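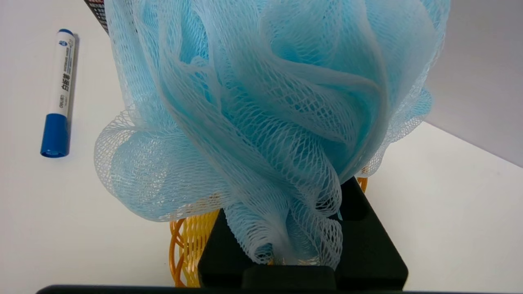

3 min read

How to Wash, Re-Tie and Eventually Throw Out a Bath Pouf

Posted July 20, 2018 by Sheena Mowat

I own one good towel, a shower curtain with opinions, and a bath pouf. The pouf gets used every day and, until last January, had never once been cleaned, on the theory that it lived in soap and must therefore be fine. My friend Remedios Montoya used to clean vacation rentals over in Sitthorpe, and when I explained the theory to her she put down her sandwich.

So now I wash it. The whole business takes 30 minutes, most of which is soaking, and you can spend that part lying down.

What you need

A mixing bowl or a clean sink
White vinegar
Dish soap, any kind
A piece of thin nylon cord as long as your forearm
Scissors
A marker, if you share a bathroom with people who can't tell poufs apart

Step 1. Shake it out

Do this over the tub. Hold the pouf by the gathered part in the middle, where all the netting bunches together, and give it a good snap. Hair will come out. Try not to work out whose.

Step 2. Soak

Fill the bowl with warm water and add a cup of vinegar and a squirt of dish soap. Push the pouf under. It will come back up, so put a saucer on it. Leave it alone for 20 minutes. I skip the bleach, which turned my last pouf the color of old teeth and made it scratchy besides.

Step 3. Rinse, and keep rinsing

Open the loops with your fingers under the tap and work from the middle outward. Pale blue mesh is good for this, as it hides very little. If you bought a dark one so the dirt wouldn't show, well, it doesn't show. Rinse it twice as long.

Step 4. Check the tie

Tug gently on a few of the outer folds. If the whole thing slides, the cord is on its way out, and one morning you will be standing there holding several yards of wet netting. Fix it now.

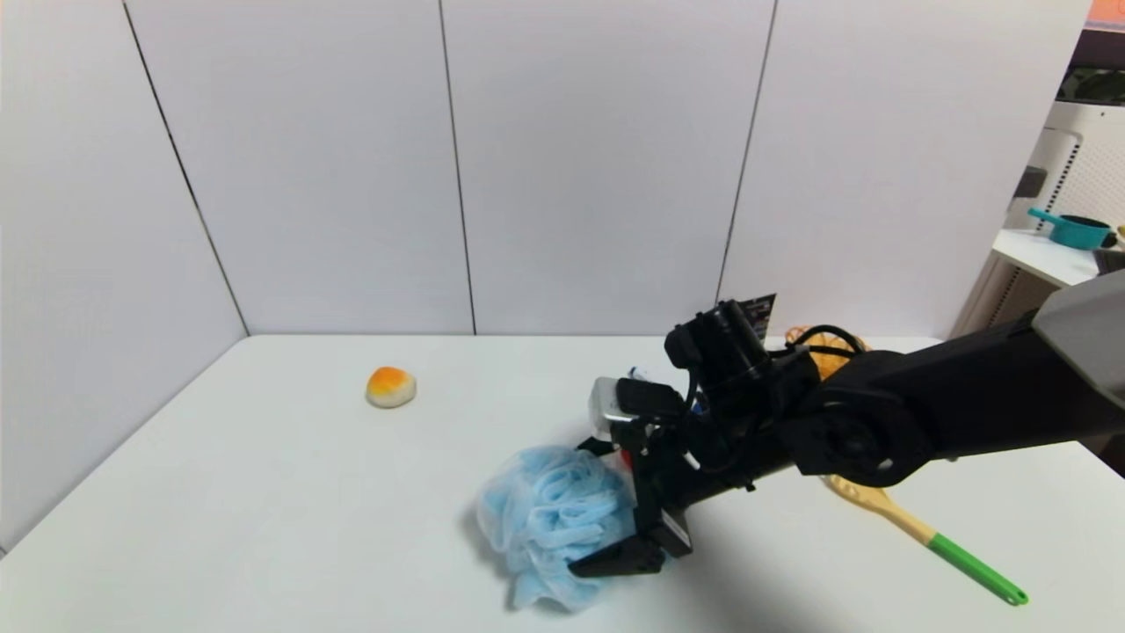

To re-tie, pinch all the layers together in the center and hold them tight. You will want a third hand. Davina Kinnear, who taught me to tie flies (badly), uses a binder clip to hold the bunch, and I've come around to it. Wrap the new cord over the old one three times, pull until your knuckles complain, and finish with a square knot. Leave the ends long enough to make a hanging loop. Cut the old cord only after the new one is on. I did it the other way once and spent an evening with a tube of mesh that reached the hallway.

Fluff the layers by pulling them out one at a time, going all the way around. It will look lopsided. It was lopsided when you bought it.

Step 5. Dry it somewhere else

The shower is a terrible place to dry anything. Hang the pouf on a doorknob, a towel hook or an open window latch, and squeeze it first or you'll have a puddle. For shared bathrooms, tie a scrap of ribbon to the loop and write initials on it. Plain cord is too thin to write on, as my household has established.

When to give up

Wash it once a week and replace it every couple of months. Replace it sooner if it smells odd after a wash or if the mesh has started to tear. Retired poufs do fine on muddy boots and garden chairs. Mine is under the kitchen sink with the two before it, and the oldest is now in charge of the bike.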